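Print this page
E-mail this page

BELLOVEN HOUSE – SHARED KITCHEN
Breakfast table and food safety checklist, with comments
Month: February
Checked by: Coralie Tomoana
Copy to: Josefien Jacobs, site manager

Ratings: S = satisfactory, A = needs attention, N/A = not looked at this time

1. TABLE AND FLOOR

1.1 Tabletop sound, no splits or raised grain – S
Butcher-block top. Oil again before winter. Use the Imum board oil in the cleaning cupboard, not the spray.

1.2 Table steady when leaned on – S

1.3 Floor clear of spills and trip hazards – S
Concrete. Mop with plain detergent only. The polish tried last year made it slippery near the sink.

1.4 Aisle on the sink side wide enough for a wheelchair – S

2. PLACE SETTING AND DISHES

2.1 Plates and bowls free of chips and cracks – S
The green plates are holding up well. Two white bowls from the back of the shelf had hairline cracks and have gone in the bin. Please order replacements from De Bruijn, item 566 in their catalogue.

2.2 Dishes sit flat – A
At the setting I looked at, the plate was resting over the rim of the cereal bowl. A plate sitting like that can tip when someone reaches for the bread. Move the bowl out to the side of the placemat. 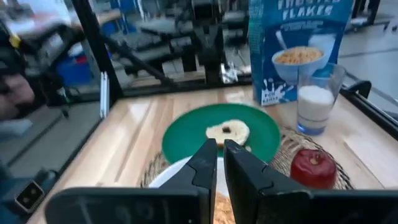 Item 2.2. Green plate overlapping the cereal bowl on the woven placemat.

2.3 Placemats clean – A
The woven mats hold crumbs in the coils. Shake them outside after breakfast and brush both sides weekly. They can't go through the dishwasher. If we keep having trouble with them I would go to wipeable mats – Brernon has a plain brown one.

2.4 Glasses free of chips, stored upright – S
Keep milk glasses well in from the edge.

3. FOOD

3.1 Milk returned to fridge after pouring – S
Fridge read 3 degrees at 7:30 a.m. Poured milk left over at the end of breakfast goes down the sink. It does not go back in the jug.

3.2 Fruit washed before serving – S
Apples are washed and dried in the colander the night before.

3.3 Bread served fresh and covered until needed – S
Wheat and sesame labels are posted by the bread bin.

3.4 Dry goods closed after use – A
Cereal box was standing on the table with its top flaps up. Fold down the bag inside, close the flaps and put the box back in the pantry tub. We had pantry moths last year and I don't want them again.

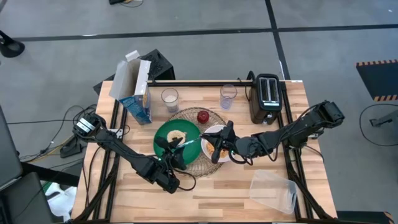

Items 3.4 and 4.1. Cereal box with flaps open; toaster at the upper right of the table.

3.5 Containers put away or stood upright – A
A clear plastic container was on its side on the table. Wash it and put it on the rack, or stand it up if it is in use. Minor.

4. ELECTRICAL

4.1 Toaster placed away from paper and cardboard – S
Two-slot toaster was on the other side of the table from the cereal box. Leave it that way. No tea towels or paper napkins beside it.

4.2 Toaster cord undamaged, not hanging where it can be pulled – S
Cord runs off behind the toaster. Checked for nicks along its full length.

4.3 Crumb tray emptied – A
Last signed for on the 20th. Should be done weekly. Unplug first and let it cool.

4.4 Outlet tested – N/A
The electrician is booked for all 28 outlets in the building. No need to do this one twice.

5. FOLLOW-UP

Close cereal and put away container: kitchen staff, daily
Brush placemats: kitchen staff, weekly
Bowl order: Josefien Jacobs
Crumb tray: whoever is on mornings, sign the sheet by the door

Comment from J. Jacobs: Bowls ordered. I will hold off on new placemats until we know what is left in the budget – the dishwasher repair came out of the same $3,000. Coralie, please look at 2.2 again on your next round.

0 comments | 4 shares
Print | E-mail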